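**Hand guiding vs. teleop for cloth: what are you all using?**

**stanmont_sam** wrote:

Long post, sorry! I've been teaching our arm to pick up and move cloth for a while now and I am completely hooked. Up to April I did everything by hand guiding (motors slack, grab the wrist, walk it through the motion). Then I switched to a leader arm and I don't think I'm going back. With hand guiding my own fingers kept sneaking into the wrist camera view, and the policy learned to wait for them. You can imagine how well that went once I let go.

So far I have 700 demos by remote control, all on towels and striped cloths. What I've learned is that the grasp decides nearly everything. If I come down on the middle of a fold I get a fat wad that slides around. If I go for a corner or a gathered end and close slowly, the rest of the cloth just follows along. It's such a satisfying thing to watch!
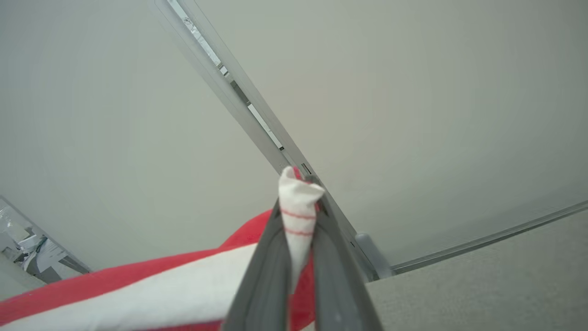
Celeste Retamal doesn't buy the switch, though, and told me so at the last Grurstead meetup: with your hand on the wrist you feel the cloth tug back, and a leader arm with no force feedback throws that away. I see her point. I still get cleaner recordings.

Anyone else doing soft stuff? I'd love to compare notes.

---

**gritier_fan** wrote:

I'm with Celeste. I did 90 hand-guided demos on napkins and they beat my teleop set, which was much bigger. My teleop motions are jerky, I hesitate before every grasp, and the robot copies the hesitation beautifully. Fingers in view is fixable: hold the arm above the wrist, behind the camera.

---

**stanmont_sam** wrote:

> hold the arm above the wrist, behind the camera

Tried it. My arm is short and stiff at the elbow, so I end up fighting it and the path gets wobbly. Might be fine on a Gritier, those joints are lovely when they're slack.

On hesitation: do you trim? I cut the pauses before the close and that helped a lot.

---

**Vratislav Štěpánek** wrote:

Please be careful with trimming. Some of those pauses are you looking for the edge of the cloth, and the arm may be drifting a little during them. Cut them out and you get a jump in the joint positions. I slow down the recording instead and practice the motion a few times before I save anything.

Also, which stripes? Wide stripes gave me trouble. The policy went for the stripe and ignored the corner. I had to mix in plain cloths.

---

**stanmont_sam** wrote:

Oh, that is interesting. Red and white, and yes, it does love going for the white parts. I had put that down to lighting. Plain cloths tonight then!

---

**gritier_fan** wrote:

What success rate are you getting, by the way?

---

**stanmont_sam** wrote:

84 percent on picking up an end, from a random pile. Placing it flat is a different story and I'm not ready to post that number, haha.

---

**hrytsenko_user** wrote:

You can do both, you know. I use the Hrytsenko recorder with 2 passes: hand guide the approach to get a feel for where the cloth gives, then redo the whole thing by remote and save only that one. It's slower per demo but I throw far fewer away.

---

**Vratislav Štěpánek** wrote:

I still say one good method beats two mixed ones, but I'd like to see your discard rate.

---

**hrytsenko_user** wrote:

Fair, I'll dig it out of the logs and start a new thread for it.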